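Visit to the Bornitz simulation lab, December 4, 2021

We went to Bornitz to look at grippers before spending money on one. Most of the comparison there is done in simulation, and the hardware hall came second on the tour.

The first stop was the Stinelix station. Visitors could pick a finger setting, start a grasp and then go through it from several viewpoints. The test object was a soft-looking lump in teal, chosen by the lab because it has no flat side to grab.
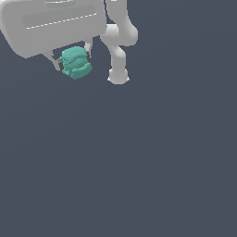 Close view in the simulator, with the dark finger pads against the teal object.

From this distance the pads are easy to judge. We tried grip force settings from 9 to 70 percent. The staff told us that low settings are where two-finger grippers differ most, and our notes agree. The Mosus controller felt slower to respond than the one we use now – the menus are better, though.

For reach and wrist angle we switched to a wider view. 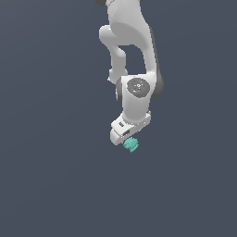

White arm with the gripper tilted down to the left, teal object at the hand.

The plain background helps when checking the arm's outline. It doesn't help with judging height, and we asked for a floor grid. That is planned for the next release.

The lab had logged 415 grasps with this setup, 83 of them with the narrow pads. We were given the log to take home. Parking is behind the Onyshchenko building, and the side entrance closes at noon.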